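Food storage container

A food storage container is a box or tub with a lid, used to keep food fresh, carry it, or freeze it. Most are made of plastic, glass or metal. Rectangular ones pack together on a shelf with less wasted space than round ones.

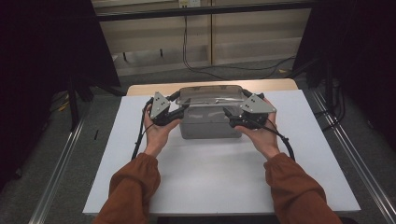 What does the lid do?

It slows the exchange of air and moisture, so bread stays soft longer and smells do not spread through a refrigerator.

Glass is heavier than plastic but does not take up stains from tomato or turmeric. Metal tins are common for dry goods and packed lunches. Containers meant for the freezer need some space left at the top, as water expands when it freezes.
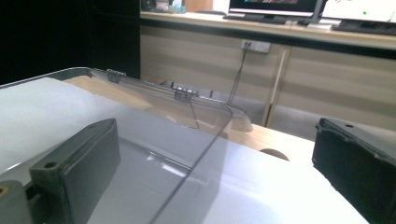 Plastic tubs are usually molded in one piece, with rounded corners that are easier to wash. Many are sold clear so the contents can be checked without opening them. Clear plastic also catches the light, and soft white highlights show on the faces of a rectangular piece lying on its side. Fine scratches dull the surface over time.

Comments

Rekha Suvarna: Baking soda paste gets the turmeric out if you leave it overnight.

Knut Frerichs: Could you add a part on enamel?

Gopinath Salian: I have 14 tubs and 18 lids.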